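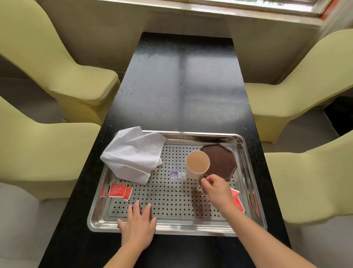 My favorite coffee place in Plirkdale took away its chairs last spring. Well, most of them. There used to be these deep, slouchy seats by the radiator where you could disappear for an entire afternoon with one drink and a library book, and now there's a counter at elbow height and a row of stools that start hurting at minute fifteen. I timed it once out of spite.

I've been grumpy about this for months, and I've decided to be grumpy in public, so here goes. I think a town should have places where you can sit down for a long time and nobody minds. And I think we're letting them go without much of a fight.

Look, I get the math. I waited tables for years, and I know what a camper does to your section. Somebody parks at the best spot with a $4 tea and a laptop, and meanwhile a family of five takes one look through the door and leaves. Rent in Plirkdale is awful. If I owned the place I'd probably lie awake thinking about stools too.

But the coffee shop isn't the only one. The bank on Holmgren Street used to have a couch. The pharmacy had two chairs next to the blood pressure machine, and I swear half the old guys in the neighborhood did their socializing there (their blood pressure must have been the best documented in the state). Gone, both of them. The bus shelter has one of those slanted bars you lean on, and if you've ever tried leaning on one with a bad hip and a bag of groceries, you know it's an insult with bolts in it.

My sister lives over in Grandton, which is a smaller town than ours, and every time I visit I come home jealous. Their library stays open until 9 and has armchairs, real ones with arms wide enough to hold a plate, not that you're supposed to. There's a hotel downtown, the Clanis, that lets anybody sit in the lobby. You don't have to be a guest. I sat in there for two hours in February waiting out an ice storm and the only person who came over wanted to know if I was warm enough!
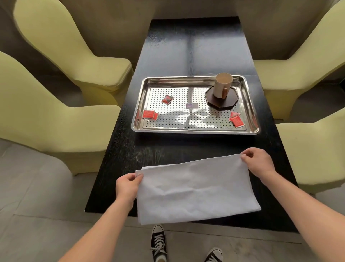 I think about that question a lot. It cost the hotel next to nothing, and I've told everybody I know to stay there. I ate dinner in their restaurant the next time I was in town, and I'm cheap, so that should tell you something.

People will say that's what parks are for, and sure, for five months of the year. The rest of the time I'd like a roof. People will also say, and my brother-in-law did say, loudly, over a ham, that everyone has a perfectly good chair at home. He's missing the point. At home I can see the laundry. At home it's me and the same four walls, and if you live alone that gets old fast. Sitting near strangers who want nothing from you is a different kind of rest. You overhear a little gossip. You see what people are reading. Somebody's baby stares at you and you make a face.

Here's what I'd like, and it's not a big ask. The town is putting 200 new parking spaces behind the old mill. Fine, I'll use them, I'm no saint. Give up a few of those and put in a room. Heat it, stick some comfortable seats in it, leave the door unlocked until supper. Skip the grand opening. And if you run a shop and you've got one sad corner where nothing ever sells, try a chair there. A soft one, with a back. Leave it for a winter and see who shows up.

As for my coffee place, I still go, mostly for the cinnamon rolls. I take mine to go now and eat it in the car with the heater on, along with what looks like half the regulars, all of us lined up along the curb with our windows fogging over.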